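**Usstead open day at the Momar hall, who went?**

**gearmitten** · 12/8/22

Well, I finally got over to Usstead for the robot open day, and what a nice afternoon it was! I'd missed the November one with a cold, so I was determined. They had 8 stations going (I only managed half, my knees being what they are) and I spent the longest at the table-setting one. Plate, bowl, cup, spoon, all stacked up together, and the young woman running it was so patient with our questions. She told us they've logged 1,666 tries with dishes so far. 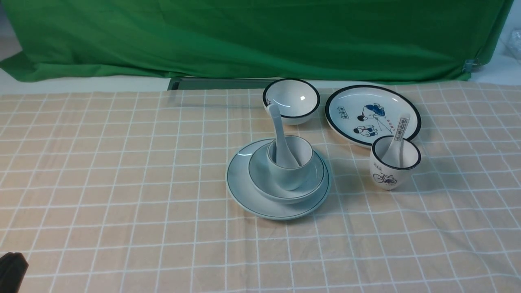 **brosisitz_fan** wrote that dishes are a funny thing to spend so much effort on, and that the Bright station with the parcel sorter was far closer to real work.

**gearmitten**

Oh, I liked the parcels too! But I'd say a spoon standing in a cup is harder than a box, and I can't see myself needing parcels sorted at home.

**tallowpot**

Have to side with the parcel crowd, sorry. Also, 70 minutes in line for the Bright one. Was the dish table any quicker?

**gearmitten**

Much quicker, I walked right up. Go there first next time, and park behind the hall.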